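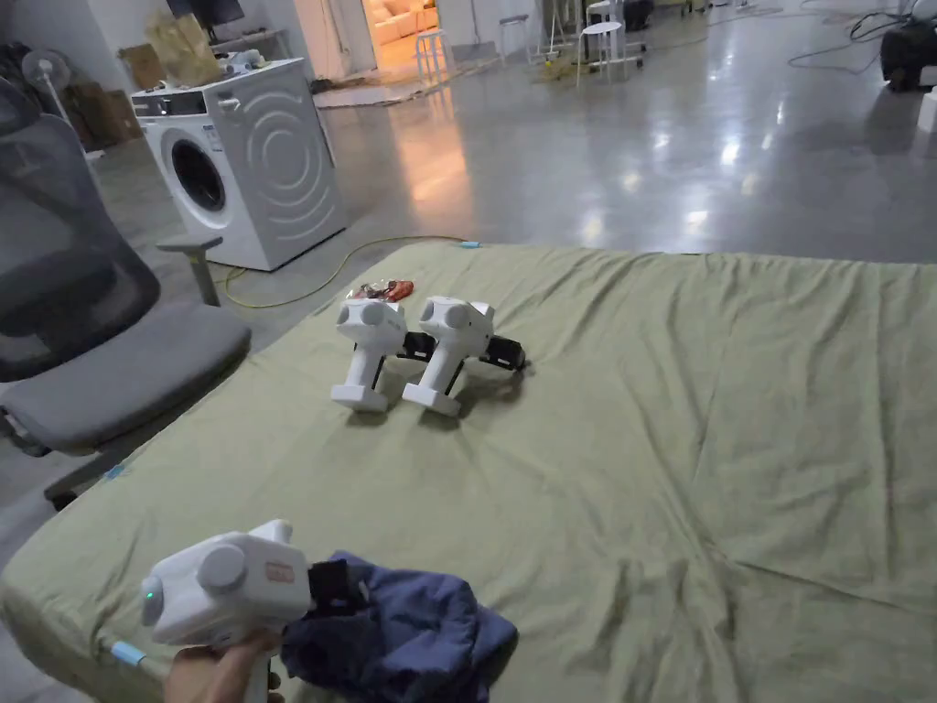 Hand-held gripper closed on a dark blue cloth, with two more units on the bed.

Vasto hand-held gripper: frequently asked questions
Maintained by Shazia Malik, Restham shared workshop. Last revised 17 Mar 2022.

What is Vasto?
A hand-held gripper with a pistol-style handle and black jaws. The operator works the jaws directly and the body logs their opening, so a folding task can be recorded without an arm.

How many units have been built?
Three. Parts are interchangeable between them, apart from the jaws, which are fitted individually.

Why start with cloth?
It shows up poor jaw alignment quickly. Rigid objects hide an error that a folded hem will not.

Does the jaw mark fabric?
Thin cotton can crease at the contact line. Reduce the closing force before changing the pads.

How much has been recorded?
2,416 grasps to the end of February, of which 519 were discarded for clock drift. The Bugti logger has since been replaced – older files need the conversion script.

How long does a build take?
Roughly nine hours, excluding printing. Allow longer for a first jaw assembly.

Can I use a different handle?
Yes, if the screw spacing is kept. A longer handle shifts the balance and the calibration must be repeated.

Are the drawings available?
The body and handle are on the Cerkbridge server. Jaw drawings will follow in July.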